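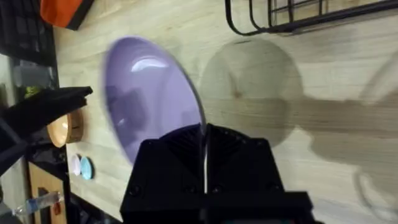
Oiled butcher-block table still tacky, plates stick to it

Home & Repair > Wood and Furniture
354 views, 3 replies

Petronella Rampersad

I have a butcher-block table in the kitchen that we use for everything, meals included. It came with the house, which was built in 2000, and I don't know what finish was on it originally. Last fall I washed it and put on Atham mineral oil every couple of weeks. It drank up the first few coats. In May I switched to Jarkeck tabletop oil, which the man at the hardware store in Illey said was tougher and would not need to be redone so often.

The trouble is that it never dried hard. When I lift a plate that has been sitting for a while it clings a bit, and there is a dull ring afterward. Paper sticks worse. I lost the corner of a bill to it. It has had more than a week between coats and the windows have been open.
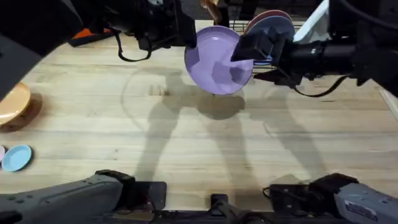 Lavender plate over the tabletop

What I have tried: wiping with a dry rag, wiping with a damp rag and dish soap, leaving a fan on it overnight. The soap helped for a day. I do not want to sand the whole thing if I can avoid it. I also don't know whether it is safe to eat off in this state. The can says food safe when cured, but it plainly isn't cured.

Can I put something on top of it that will harden, or does it all have to come off?

Léonie Courtois
Member, 1121 posts

It has to come off, but you probably won't need to sand it down to bare wood.

You have two different things on there. Mineral oil never dries. It stays liquid in the wood until it wears or washes out. Tabletop oils of the other kind are usually a drying oil such as linseed or tung, sometimes with resin added, and they harden as they take up oxygen. Put one over wood that is already full of mineral oil and the two mix near the surface, and you get the gum you are describing. Too thick a coat will do it too, even on clean wood. From your post I would guess you have some of each.

Start with a corner. Get odorless mineral spirits, a white nonwoven pad and plenty of cotton rags. Wet the pad, scrub with the grain, and wipe up the sludge before it dries again. Turn the rag often. Do the same spot a second time with clean spirits. Open the windows, wear gloves, and turn off any pilot light or burner near the table before you open the can.

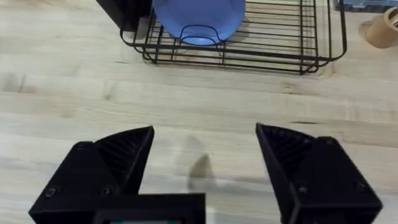 Work in strips the width of one or two planks so you can keep track of where you have been. The end grain will be slower than the rest, as it takes up more oil. If a strip still feels tacky after two passes, let it sit overnight and check it in the morning before going at it again. More spirits on the same evening mostly moves the oil around.

When the whole top is done, leave it alone for a few days with air moving over it. Then lay a brown paper bag flat on it with a heavy book on top and leave it for an hour. If there is a grease mark on the paper, oil is still coming up and it needs longer. When the paper comes away clean, scuff lightly with 220 grit and wipe off the dust.

Then choose one kind of oil and stay with it. If you want the drying oil, put on a very thin coat, wait the time on the can, and wipe off everything that will come off. It should look as if you took off too much. If you go back to mineral oil, expect to redo it through the year.

As for food, I would use placemats or eat somewhere else until it is hard.

Spread the oily rags flat outdoors until they are stiff. Do not ball them up in the trash. Rags with drying oil on them can heat up and catch fire by themselves.

Phuthong

just put polyurethane over it. did mine and its fine, been years

Léonie Courtois

Please don't do that over uncured oil. Poly will not stick to it and you will be scraping off two problems. On a bare, dry top it is a reasonable choice, though you can't touch up a scratch as easily.

Petronella Rampersad

Thank you. I did the back corner on Friday and the rag came up brown both times. It feels like wood again there. I will do the rest in strips.

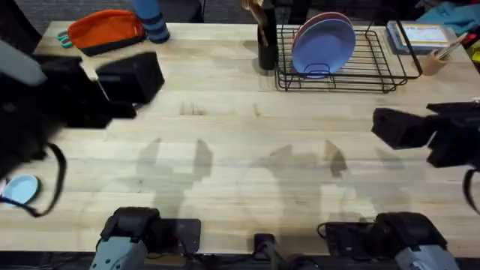 The butcher-block top, planks running along it

One more thing. The underside was never oiled as far as I know. Should I do that too, or leave it?

Léonie Courtois

Do the underside, one thin coat at least. A top finished on one face only can cup when the heat comes on in winter. Let the upper face harden fully first, and check that the screws holding it to the base sit in slotted holes so the wood can move.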